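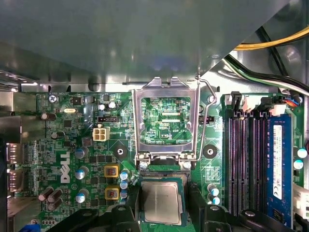 Trinity Schumacher

Dell board, drive bay still in place. Socket is open, load plate up. Two questions before I close it.

1. Does the drive bay have to come out for a CPU swap? It overhangs the top of the board and I can reach the socket without removing it.
2. The heat spreader has light scratches. Does that matter for paste contact?

Replacement paste is Vullar, 3 g tube.

ploltdale_bench
Re: CPU swap with drive bay fitted

1. No, but I would take it out. You need a clear vertical drop onto the socket and decent light on the contacts. With the bay in you are working in its shadow.
2. No. Paste fills marks of that sort. Clean with isopropyl and a lint-free cloth.

lostard420
Re: CPU swap with drive bay fitted

Disagree on 1. Removing the bay means unplugging the drives and rerouting the power wires, and there are already two bundles on that side. More chance of pulling a front panel lead than of dropping the chip. I have done 30 of these with the bay in.

ploltdale_bench
Re: CPU swap with drive bay fitted

Thirty without a bent contact?

lostard420
Re: CPU swap with drive bay fitted

One bent. That was a Nakamura board and the lever slipped.

Trinity Schumacher
Re: CPU swap with drive bay fitted

Leaving the bay in for now. How much force is normal on the retention lever? The last one I closed felt stiff over the final part of its travel.

ploltdale_bench
Re: CPU swap with drive bay fitted

Stiff is normal. Check the notches line up and the chip sits flat under its own weight. If it rocks, lift it straight up and start again. Do not slide it. Then plate down, lever down and under the catch.

kestrel_m
Re: CPU swap with drive bay fitted

Check the BIOS version as well. If the new CPU needs a later one, refit the old CPU and update first. Mine sat with a blinking power light for 5 minutes before I worked that out.

lostard420
Re: CPU swap with drive bay fitted

Agreed on the BIOS. Still wouldn't touch the bay.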